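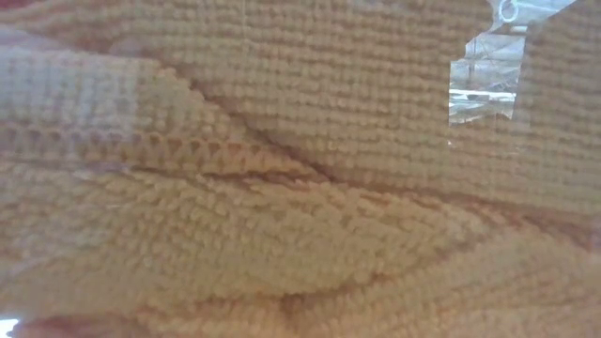 Dellwood Fee Agreements: Data Card

Summary

Dellwood Fee Agreements is a collection of contingency fee agreements used by personal injury attorneys in Skenitz County. It contains 300 agreements from 93 law offices, with client information removed. Each agreement is provided as a text file together with a record listing its main terms. The collection is maintained by the Gellimness Center for Legal Practice.

Release date: 19 November 2023
Maintainer: Sem Michiels, Records and Publications
Language: English

Intended use

The collection was prepared for the study of how attorneys explain fees to injured clients. It is suitable for comparing contract wording, for teaching in law school clinics, and for testing software that locates clauses in short legal documents. It should not be used to rank attorneys or to estimate what a particular client would pay.

Nothing in the collection is legal advice. Several of the agreements contain terms that were later revised by the offices that wrote them, and inclusion does not mean that a form complies with current rules of professional conduct.

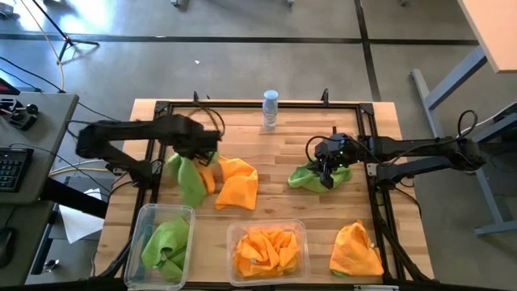 Two robot arms mounted on opposite sides of a wooden tabletop.

Contents

agreements/ — one plain text file per agreement
terms.csv — fee percentage, cost provisions, termination clause, and dispute clause for each agreement
offices.csv — office code and size category
notes.txt — reviewer comments and known transcription problems

File names consist of the office code followed by a serial number. Serial numbers are not consecutive, as duplicates were withdrawn after numbering had been completed.

Collection and review

Offices submitted blank or redacted forms in response to a written request from the Center. Scanned pages were converted to text with Hoani, the Center's in-house transcription tool, and corrected by hand. Handwritten changes are kept in square brackets at the point where they occur. Signature blocks have been removed.

The terms were entered by law students working under the supervision of a licensed attorney.

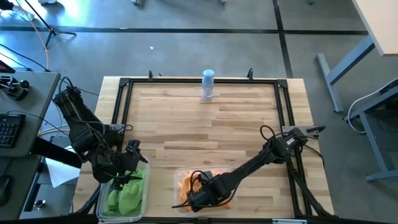
Where two students disagreed on a term, the supervising attorney made the final entry and recorded the reason in notes.txt. The most frequent disagreements concerned whether case costs were to be deducted before or after the fee was calculated — a point on which more than 20 of the agreements are silent. These are marked "unstated" and should not be treated as missing data.

Known limitations

Participation was voluntary, and large offices are overrepresented. Workers' compensation and medical malpractice agreements are excluded. In eight files, one or more lines could not be read and are marked "illegible."

Access and corrections

The collection is available without charge for research and teaching. Users who find identifying information in any file are asked to notify the maintainer in writing and to delete the affected copy. Corrections received by the end of June will be included in the next release.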